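Research Assistant, Manipulation Learning (fixed term)
Trarutach Laboratory
Posted 1/11/22

The Løken project studies whether policies trained on two-handed demonstrations from hand-held grippers transfer to arms without further tuning. The present set holds 3,716 demonstrations of household handling tasks. Our baseline completes 53 per cent of trials on objects left out of training – baskets and other woven goods account for most failures. 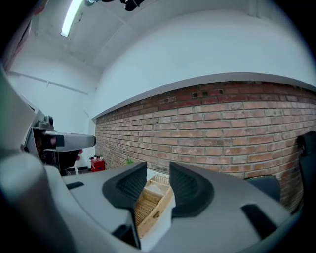

The assistant will record about 300 further demonstrations a month, check gripper calibration and run evaluation trials under the written protocol. A degree in engineering or computing is required, with working Python. Experience of camera tracking is useful.

The post runs until the end of March. Apply with a CV and one page on relevant work to Dede Agbenyega, Løken project lead.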